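How do I oil a butcher-block table?

Mimoza Obradović
Ours is pale and rather thirsty. Would 200 ml do for two coats?
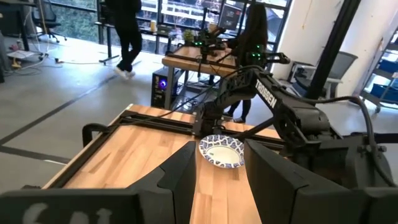

I'd love to get it finished before June!

Bonden
Plenty — thin coats, and wipe off the extra after 60 minutes.
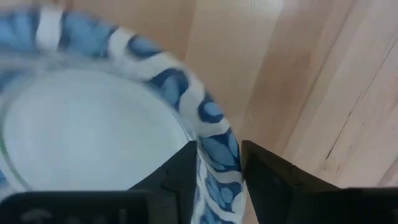

Oil goes on best with an old cotton cloth, my dear. Pour a little into a dish first — a patterned one like that with the blue leaf shapes is far too nice, so find a chipped saucer.

Hnatiuk
I just use sunflower oil.

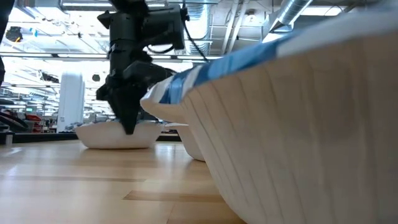
White bowls on the wooden tabletop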